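Search products Go

Print this page | E-mail this page

Brotier Gumura 500 Garment Steamer

The Gumura 500 is an upright steamer for shops, hotels and small laundries. It replaces the Gumura 2 and takes the same hose and head, so existing spares can be kept. The boiler is stainless steel with a screw cap and a drain plug at the rear.

Fill with tap water in soft water areas. Elsewhere use a half and half mix of tap and distilled water. Do not add scent, starch or descaler to the tank while the unit is switched on.

Cotton jersey should be steamed from the inside, with the head held flat and moved downwards. Pull the hem lightly with the free hand. Printed areas must not be touched by the head. Deep creases from storage need a second pass after the cloth has cooled.
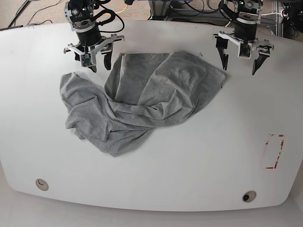
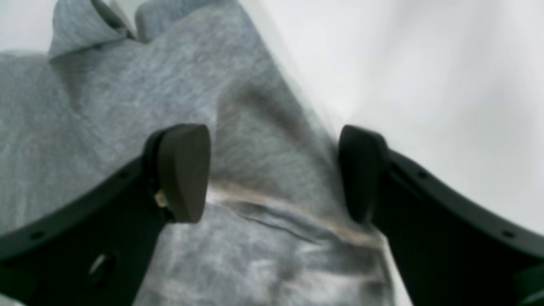
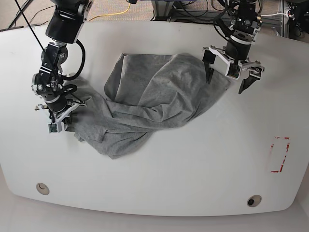
Grey T-shirt, creased, on a white surface.

Supplied with: hose, steam head, fabric brush, trouser clip, two-part pole, drain key. The Björklund wall bracket is sold separately and needs a solid wall. It does not fit the older Trurumum pole.

Order code: 596
Hose code: 17

Descale when the steam becomes uneven or the head spits. Let the boiler cool fully, open the drain plug and rinse until the water runs clear. Seals are treated as wearing parts and are not covered by the guarantee. The boiler and switch are covered for 2 years in normal shop use.

Units ordered in August are sent out after the summer stock count. For spares not listed on this page, write to Jawad Jatoi in the parts office and quote the number on the base plate.

Print this page | E-mail this page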